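Cleaning play kitchen toys between groups -- bleach or soap?
Posted in Home & Family > Cleaning, Aug 5, 2022

Collham_parent
We run a small playroom in Collham and the play kitchen gets used by two groups back to back. The toys are hard plastic as far as I can tell, plus a few painted wooden ones that came in a mixed lot. I have been wiping everything with a baby wipe and leaving it at that. One of the parents thinks we should be using bleach. Another says bleach is bad for kids and dish soap is plenty. I would like something I can do in the gap between groups, which is short. We don't have a dishwasher. What do other people use?

Gintarė Butkienė
Soap first, whatever else you do. Disinfectant doesn't work well on a dirty surface, so wiping bleach over dried juice is mostly wasted effort.

For a normal day, fill a dishpan with warm water and a squirt of dish soap, wash the hard plastic pieces, rinse, and set them out on a clean towel. Anything that has been in a mouth goes in a separate tub and doesn't go back out until it has been washed and disinfected. Kids put play food in their mouths more than any other toy.

If you use bleach, read the label for the mixing amount and the contact time. The surface has to stay wet for that whole time. Then rinse and air dry. Never mix it with vinegar or an ammonia cleaner.

Wood is different. Don't soak it. Use a damp cloth with a little soap, then a dry one. It swells and the paint lifts -- I lost a good set that way.

Toy food and the rest of the play things on a white table:
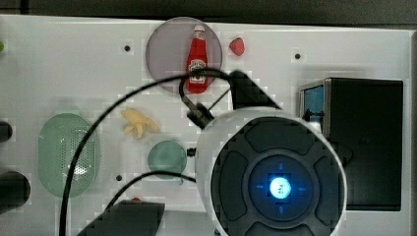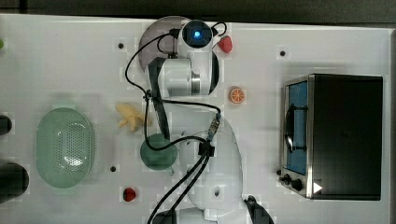
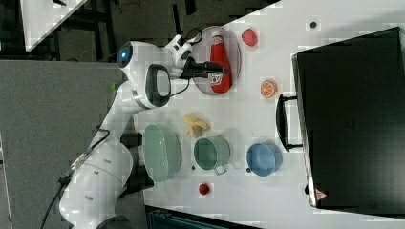 Check hollow pieces too. If there is a small hole in the bottom, water gets in and stays there. Squeeze it out or seal the hole with glue before the first wash.

Adeleke
I agree on the soap but would skip bleach on ordinary days and save it for when something is going around. We bought a second set and swap them between groups, so the used one can dry overnight. It cost less than I expected.

serard2000
dishwasher top rack, no heated dry. works for us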